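발룬(Valon) 주민 취주악단 상반기 진행 보고
받는 곳: 트루라덱스(Truradex) 지역문화지원 담당자님께

안녕하세요! 지난번에 중간보고는 딱딱하게 안 쓰셔도 된다고 하셔서, 정말로 그 말씀만 믿고 편하게 씁니다. 숫자는 맨 뒤에 따로 모아 두었으니 바쁘시면 거기부터 보셔도 돼요.

우선 단원 이야기부터요. 지금 명단에 올라 있는 사람은 40명입니다. 신청서에 적었던 목표 인원을 딱 채웠어요. 다만 악기별로 보면 좀 기울어져 있습니다. 클라리넷과 알토 색소폰은 자리가 모자라서 의자를 한 줄 더 놓았는데, 호른은 여전히 2명이에요. 편곡 악보에 호른이 네 파트로 나뉘어 있으면 나머지 두 파트는 유포니움이 나눠 불고 있습니다. 소리는 의외로 괜찮은데 유포니움 쪽에서 슬슬 불만이 나와요(저라도 그럴 것 같습니다).

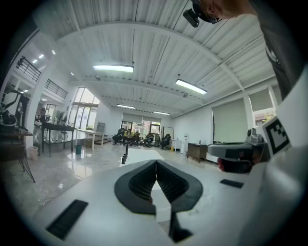 그래서 하반기에는 호른을 처음 잡아 보는 분들을 위한 입문반을 열려고 합니다. 악기는 커슬레이크(Kerslake) 악기사에서 중고 더블호른 두 대를 빌려주기로 했고, 대여료는 원래 예산서의 '악기 수리' 항목에서 남은 금액으로 충당할 수 있을지 여쭙고 싶어요. 항목 변경 신청서가 필요하면 양식 좀 보내 주세요. 예전 양식은 칸이 너무 작아서 쓰다가 포기했습니다.

연습은 매주 저녁 7시 반에 시작해서 9시 반에 끝냅니다. 처음 20분은 무조건 롱톤이랑 음계예요. 3월까지는 다들 지루해하더니 4월 들어서는 오히려 일찍 와서 먼저 불고 계신 분들이 생겼어요. 제일 많이 달라진 건 음정입니다. 특히 플루트가 높은 음에서 들뜨던 게 꽤 가라앉았고, 금관도 작게 부는 걸 덜 무서워합니다. 타악기는 아직 빨라져요. 행진곡만 나오면 트리오 부분부터 슬금슬금 달리기 시작하는데, 요즘은 메트로놈을 앰프에 물려 놓고 연습합니다.

4월에는 필로(Fillo) 광장에서 봄 야외 연주회를 했습니다. 준비한 프로그램 800부 가운데 600부가 나갔고, 남은 건 뒷면이 백지라 파트 연습 메모지로 잘 쓰고 있어요. 행진곡 두 곡, 민요 메들리, 영화음악 모음곡까지 했고 앙코르로 첫 곡을 한 번 더 불었습니다. 바람 때문에 악보가 날아가서 트롬본이 여덟 마디쯤 사라진 순간이 있었는데, 베이스가 꿋꿋하게 버텨 줘서 무사히 합류했어요. 빨래집게는 다음부터 한 사람당 네 개씩입니다!

아쉬웠던 점도 적을게요. 행진 연주는 결국 못 했습니다. 신청서에는 광장까지 걸어가며 연주한다고 썼는데, 걸으면서 불면 박자도 대열도 다 무너지더라고요. 서서 부는 것과는 완전히 다른 일이었습니다. 가을까지는 짧은 구간이라도 해 보려고 발맞추는 연습을 따로 넣었고, 일단은 북소리에 맞춰 걷기만 하고 있어요.

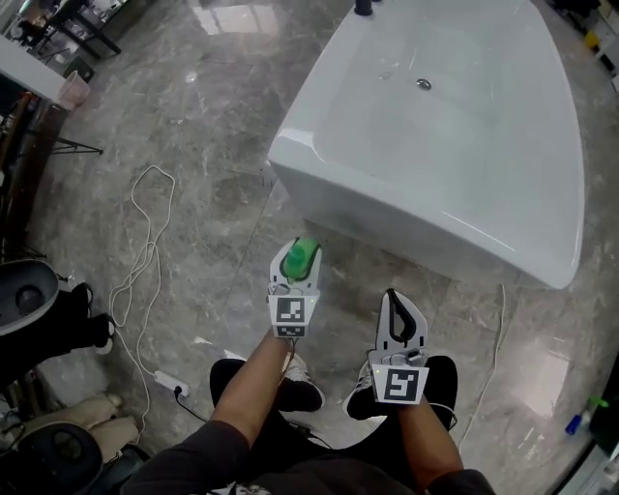 최종 수정: 4월, 오후 9:40

하반기 계획은 이렇습니다. 여름에는 공연을 잡지 않고 파트 연습에만 집중할 생각이에요. 더위에 합주실에서 전원이 부는 건 작년에 해 보고 다들 고개를 저었거든요. 대신 목관, 금관, 타악기로 나눠서 모이고, 가을 정기연주회 곡은 6월 안에 확정합니다. 후보곡 중에 모음곡 하나는 오보에 독주가 길어서 망설이고 있어요. 저희는 오보에가 없으니 소프라노 색소폰으로 옮겨야 하는데, 단원들 의견이 반반입니다.

요청하신 숫자 정리
등록 단원: 40명
그중 호른: 2명
봄 연주회 프로그램 인쇄: 800부
배포: 600부
행진 연주: 미실시(가을로 연기)

영수증 사본은 우편으로 따로 보내 드렸습니다. 악보 구입 영수증 한 장은 글씨가 흐려서 판매처에 재발행을 부탁해 두었으니 받는 대로 이어서 보낼게요. 호른 대여 건은 5월 안에만 답을 주시면 입문반 모집 공고에 맞출 수 있습니다.

발룬 주민 취주악단 총무 드림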